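Plates, a rack and a butcher block: a talk with the owner of a small tableware shop

Trondcombe, May 14, 2023

Quick one this time. I had an hour, she had less. She runs a two-room shop that sells plates and not much else, and she asked me to leave her name off because her landlord reads this page. Fine by me. We talked standing up.

I wanted to know about color first.
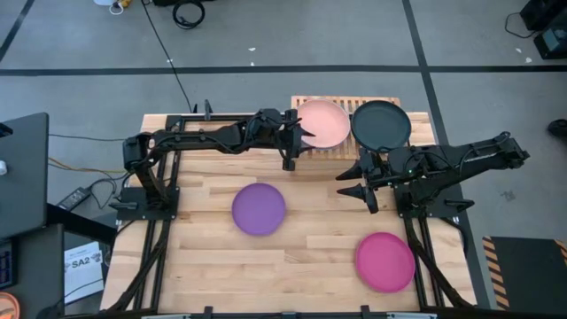
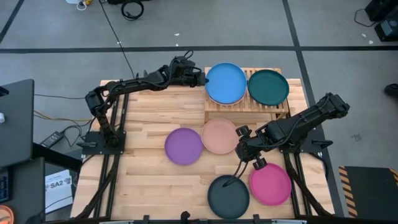 Colored plates and a slatted wood rack on butcher block.

Does a wooden dish rack need any special care?

Keep it out of standing water and let it dry all the way through between uses, then rub in a little food-safe mineral oil whenever the slats start to look pale and feel rough.

That was her answer nearly word for word, and she gave it while wrapping a bowl for somebody. She gets asked a lot. "People buy the rack and then park it in a puddle by the sink. Every time. Then they bring it back gray and fuzzy and want to know what I sold them."

So, color. She started out with white only. Safe, she thought. A hotel supplier called Clunico had let her have 300 white dinner plates at a good price and she figured they would go in a season. They did not. "I was still dusting them the next September. You can get white anywhere. You can get white at the gas station."

What moved was singles. One purple, one green, one pink, whatever the customer liked that day. She stopped selling sets of eight and put everything out loose. By her own book she sold 213 singles in the first month of doing it that way, and the whites finally started going too, one or two at a time, mixed in with the rest.

"A family comes in and the kids pick. The kids always know straight away. The parents stand there for twenty minutes holding two greens."

Do the mixed tables ever look bad? She thought about it. Her rule, if it is one, is to keep the shape the same and let the color do what it wants. Flat center, low rim, same width all through. Then they stack and they fit the rack. Mix the widths and you get a wobbly pile and a chip by the weekend – she's seen it, she's done it at home.

On racks she has opinions. Wood slats over wire, because wire marks a matte glaze and the gray lines are a pain to scrub off. She does not like a tight slot. A thick stoneware plate gets jammed in and then somebody yanks. Stand them with air between, darks and lights in any order, who cares.

And stacking?

"To dry, stand them. To store, stack them. Stack them wet and the foot of one sits on the face of the next, and the water just stays there." She does put a sheet of paper towel between the good ones. Not the everyday ones, life's too short.

The display tables came out of a workshop on Đorđević Street that was closing down. Blocks of glued-up strips, heavy as anything. She sanded them herself, badly she says, and there is a dip near one corner where she leaned on the sander to take a phone call. She oils them twice a year. No varnish. "A varnished top scratches and then it's just a scratched top. Oil, you go over it agian and it's gone."

I asked what she'd tell someone buying there first plates after moving out. Four, she said. Not eight, not twelve. Four plates, four colors, and wash them after supper. If one breaks you know exactly which one you miss, and you come back for it or you don't.

The one thing she won't stock anymore is gold rims. Drodum made a nice one, she had a shelf of them, and half of her customers put them through the microwave. She still has the last box in the back room and is open to offers.

Shop's open from ten till she gets hungry. Bring a bag, she's out of the big ones.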